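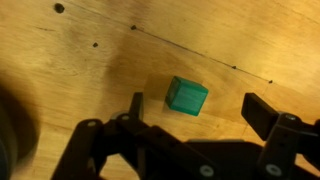 Wooden work surfaces: gallery and notes on the Abreu top

Gallery index > Shop surfaces > Tables > Abreu

The Abreu is a plain work table with a solid wood top. The top is glued up from narrow strips and supplied by Medwood unfinished, sanded on the upper face and left as sawn underneath. We use it for bench work that needs a flat, quiet surface and does not justify a steel plate. The notes cover finish, fastener holes, seams and shadows, in that order, and replace the older page that dealt only with the finish.

The hour log for this top starts at 2,698 and stood at 2,842 when the page was updated. The log counts hours with the overhead lights on, which is a fair stand-in for hours in use. The finish was renewed at the first figure and has not been touched since. Relative humidity in the room was 37 percent at the morning reading.

Finish

Brolitz clear oil, two coats, wiped on along the strips and wiped off again after twenty minutes. The first coat is left overnight. The second goes on after a light pass with a gray pad. No stain is used. The color comes from the wood and will deepen over the first year, more on the strips that started dark.

Oil was chosen over lacquer for repair. A scuff in an oiled top can be sanded and re-oiled locally in an afternoon. A scuff in lacquer means stripping the whole face or living with a patch that shows at every low angle. The price is lower resistance to stains. A cup ring left for an hour will usually wipe off, and one left until the next day usually will not.

Do not oil over dust. Vacuum the face, then wipe with a lint-free cloth. Rags with oil on them go flat on the rack outside to dry, and into the metal can after that.
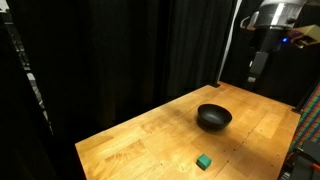

Grain direction matters more than most people expect when a table is being set up. The strips move across their width with the seasons and hardly at all along their length, so anything that needs to hold its distance should be laid out along the strips. Place marks for loose items follow the same rule. With the black bowl near the middle and the green cube closer to the front edge, there is an open stretch of bare wood between the two, and the glue lines in it serve as a reference when an item has to go back to the same spot. Knots are useful too. A knot does not move and does not wear off, and a tape mark does both.

Tape is still allowed on the top for one day. After that the adhesive starts to pull the oil and leaves a pale rectangle. Low-tack paper tape is the only kind kept at the table. Pencil is fine if it is kept light and removed with a white eraser along the grain.

Fastener holes

Small dark holes and marks are normal on a table that has had fixtures screwed to it. Policy here is to leave them open unless they catch a cloth. An open hole can be used again for the same fixture, and a filled one cannot be trusted to hold a screw.

Where a hole has to go, the procedure is as follows.

Clear the hole with a drill bit turned by hand, one size over the screw.
Cut a plug from an offcut of the same batch. Medwood ships offcuts with each top on request.
Glue the plug with its grain running with the strip.
Trim flush with a flexible saw, then a sharp chisel. Sand only the plug and a finger's width past it.
Re-oil the spot twice. Expect it to look light for several weeks.

Wood filler was tried on the previous top and dropped. It shrank, took the oil unevenly and had to be dug out before the holes could be plugged properly. Wax sticks are good enough for a hole that only has to look better, and they come out with a toothpick when the hole is needed again.

Loose items and contrast

A matte or satin object is easier to place on an oiled top than a glossy one. The wood already reflects the overhead lights, and a second set of reflections from the object makes its edge hard to judge. Black is a good choice for a bowl for another reason: against honey-colored wood the rim stays distinct from any side. The weak point is the base, where a dark outer wall and the shadow under it run together. Look at the rim when centering the bowl and ignore the base.

Small blocks behave differently. The top face of a cube comes out lighter than its sides under overhead light, and that difference is enough to judge how far it is turned against the grain. A green block separates well from yellow and brown. A natural wood block on the same surface is easily lost and is not recommended.

Shadows should be checked whenever lights are moved. One soft shadow per item is acceptable. Two shadows at different angles mean that a second lamp is on, and the layout will be read differently by each person who sets it.

Curtains

The curtains around the table are Zindau black cloth, heavy weight, hung in folds. Hang them with the weave running down and leave the folds in. A cloth stretched flat shines in a broad area when light strikes it from the side, and the folds break this up. Brush them down once a month with a dry clothes brush, starting at the top. Lint from the curtain lands on the far edge of the table first, so do the curtain before the top is wiped.

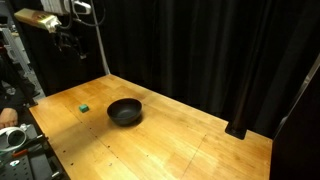 Ezequiel Palacios asks whether a hard wax oil would cut down the glare on the top, as he finds the lights reflect badly on his own table after a few months and he would like to avoid moving the lamps. He also wants to know if the seams should be scraped before the new finish goes on.

On the first point, a matte hard wax oil will help for a while. The shine he describes is mostly polish from hands and sleeves, and it returns on any finish wherever people lean and reach. A pass with the gray pad along the strips takes it down again in a few minutes. Test on the underside first - some of these products leave cloudy streaks over an older plain oil.

On the second point, do not scrape a seam that is flat to the touch. Lay a straightedge across it. If light shows on both sides, the glue line is standing proud and can be taken down with a card scraper held at a slight skew. If light shows over the seam itself, the strips have shrunk toward each other and scraping will make the dip worse. In that case leave it through one full heating season and measure again.

Care between refinishing

Wipe with a barely damp cloth, then a dry one. No spray cleaner. Lift bowls and blocks to move them, and do not slide them, as grit under a base makes short curved scratches across the grain. Keep the front edge clear of clamps unless there is a pad under the jaw. Record any new mark in the table log with its distance from the front edge and from the left end.

The next full refinish is planned for September. The underside will get one coat of the same Brolitz oil at that time.

Next in this section: Medwood tops, edge profiles
Previous: Folding tables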